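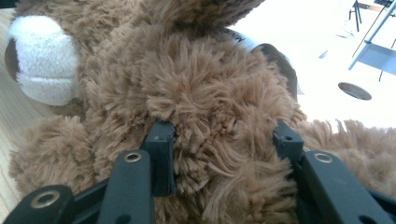
A robot should first learn on ugly things, wrote one visitor in the guest book at the entrance, because the beautiful things will come anyway. I read this sentence while I was waiting for my badge, and I thought of it several times during the day.

The open day of Notari was announced for four hours in the afternoon, and I had expected arms behind glass. The company rents one long floor above a printing shop, and in April it finished a new hall where visitors may walk between the benches. Its subject is grasping: how to pick up a thing without dropping it and without hurting it. For boxes and bottles this is mostly solved, they told us. For soft things it is another story, and the soft things were the reason that I came.

A hard object stays as it is when you take hold of it. A soft one changes its form under the fingers, and what the machine has planned a moment ago is no longer quite true. Long fur makes the matter worse. From outside you see the fur, but the body begins somewhere deeper, and how deep is difficult to say even for a person who only looks. I had never thought about this, although I have lifted plush animals all my life.

The method at Notari is to let people show the movement. A person holds the gripper by hand, with a camera on it, and does the task in the normal human way, with all the small corrections which we make without noticing. The recordings then go to a program that learns from them. For one object they collect up to 2000 of these short recordings, and the engineer at the bench said that the bad ones are also kept, in a separate folder, for comparison. The project has the name Lutano. Nobody could explain to me where the name comes from.

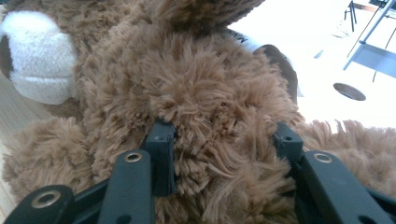 The fingertips are small square blocks, and with a teddy bear the work is to bring them in from two sides and close until there is something firm between them. If you close too early, you hold only hair. If you close too much, the animal is squeezed flat, and this teaches the program a habit that it will later repeat with a sponge or a bread roll. The good demonstrators are slow in the last part of the way and quick in the rest. I was allowed to try, and I was slow everywhere – the engineer was polite about it.

What surprised me is how physical the work is. After 36 repetitions my wrist was tired, and my attention also. The people who do this daily change their place every half hour, and they change the side from which they approach, so that the program doesn't learn only one view. They speak little while they work. Between two recordings they shake the toy a bit, turn it and put it down in another position.

In the next room a fixed arm from Trundiva was running with a program trained in this way. It took folded towels well. With a knitted hat it hesitated, went back and came again, and on the second attempt it lifted the hat by the rim. The children in front applauded. An older man beside me asked when it could sort his laundry, and he got an honest answer: not soon.

The floor had 290 visitors on that afternoon, according to the list at the door, and at the end it became rather warm. I went back once more to the first bench. The demonstrator there had started a new series, and I stayed until she put the gripper down to drink her tea.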